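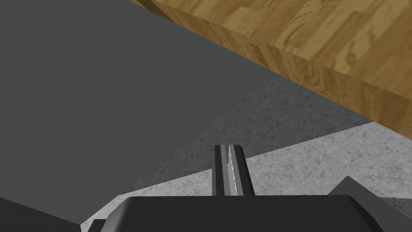

Figure 4. Wrist view in the simulated cell, with the gripper below the level of the table.

4.3 The open day at Pedside

The second round of observations was made at the open day held at the Pedside site on 7 Aug 2018. Visitors were shown the Drastilo simulator first and the physical arm afterwards, and were free to stay at either station for as long as they liked. The simulator was run on two screens, one giving a fixed view of the whole cell and the other giving the view from the wrist. Most of the questions we noted were about the wrist view. In Figure 4 the two fingers are close together and point towards the floor, and the wood-grain table top crosses the upper right of the view with the thickness of its side face showing. Visitors who had watched only the fixed view could usually say where the gripper was in relation to the table. Those who began with the wrist view often could not, and several took the dark grey plane on the left to be part of the arm. The shadow line on the speckled floor, which lies roughly parallel to the table edge, was the cue that the demonstrators pointed to most often when asked how to read the picture.

The demonstration followed the script used in the Jura trial (Section 3.2), with two changes. The spoken introduction was shortened, and visitors were allowed to ask for a pose to be held while they compared the screens. The second change slowed the session down a good deal. It also gave us longer comments than we had collected at Jura, where people tended to speak only once the arm had stopped.

Comments were written down by hand and sorted later using the Hennessy scheme. Where a comment fitted 2 headings it was entered under both. Remarks about the building, the parking and the refreshments were left out. We did not record age or occupation, so the results cannot be broken down by background, and people who came back to the simulator after seeing the physical arm were not marked separately in the notes. This is a weakness when the order of viewing is considered, and we return to it in Section 5.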